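I have been recording demonstrations with the hand-held gripper for nearly a month now, so I thought I would write down what has changed in how I work.

The task is simple to say. Pick up a snack pouch, move it over a bag, let go. The policy we train at Ploster learns from my hand motions, so whatever I do badly, it will do badly too. In October I handed over a first batch of 76 recordings and Chelsea Cropper sent most of them back. She was right to. I was closing the fingers too fast, and I was coming in from a different side every time without meaning to.

Pouches are harder to teach than boxes. A box has one width and you squeeze until you meet it. A pouch gives way, folds up, and swings toward you when you lift. I now pinch low on the package and wait for a beat before I raise my hand. That pause looks like wasted time in the recording, but the grasp is much easier to find when we cut the clips later.

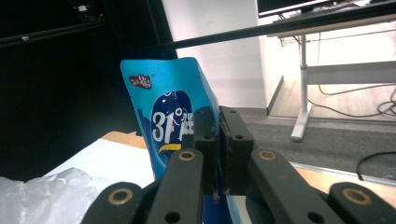
The blue "31°" pouch pinched between the finger pads.

My other change was to stop correcting myself halfway. If the pads land in the wrong place, I open them, back off and start the reach again. Small wiggles around the package taught the last model to wiggle. Chelsea keeps a few of my recoveries in the set on purpose, but she wants them clean, with a clear open and a clear second try.

My wrist gets tired after 2 hours, and the late clips are visibly worse, so I do two short sessions instead of one long one. I label each clip right after I record it. Leaving them to the end of the day was a mistake I made only once.

The target for the full set is 2,000 clips, split between me and the Nyitrai office. They use the same tool but sit down to record, and I stand. We have not checked yet if that matters. Next up is the same task with the pouches lying flat.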